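right, Stondska trip, thread before I forget it all. went for the Saturday market, stayed for the soup

1/ bus from Timel is 80 minutes, not the hour it says on the timetable. sit on the left. no loo. you have been warned

2/ market starts at 6 and the good bread is gone early. rye one with the seeds. got the last but one, felt like a king

3/ cheese stall by the church: try before you buy, the hard one is VERY salty. fine in a toastie tho

4/ plum jam, 10 a jar, or two for 16 if you ask. didn't ask the first time. went back and asked. slightly embarassing

5/ lunch at Plalen. bean soup, dumplings, more bread. small portion = not small. cash only, card machine "resting"

6/ couldn't find a decent coffee anywhere. the kiosk does tea in a proper mug if you bring it back

7/ walked it off after. cobbles everywhere, wear flat shoes, my ankles are still cross with me

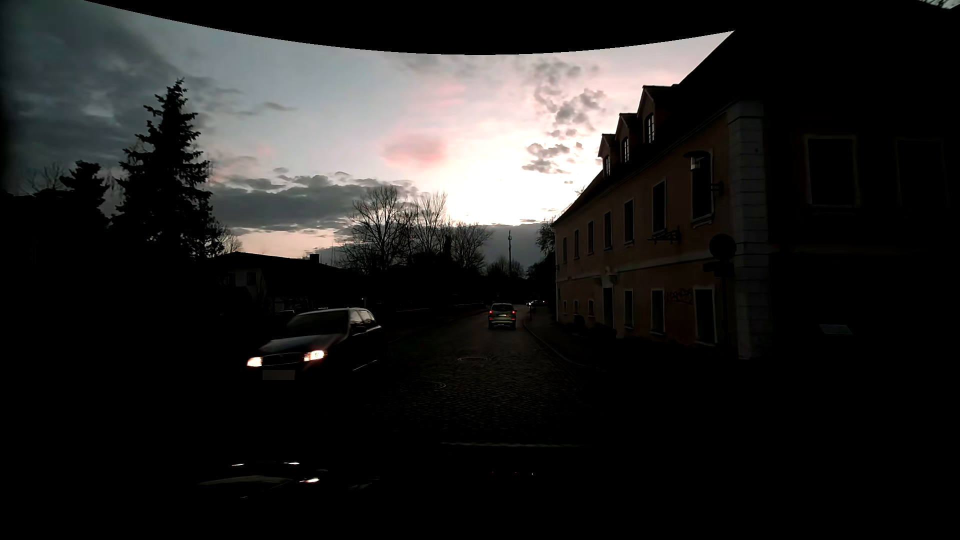

low sun and a lot of cloud, Stondska

8/ bring: bags, coins, a jumper even in August. don't bring: a wheely suitcase

9/ jam number one already open. will do teh bus back another time, long story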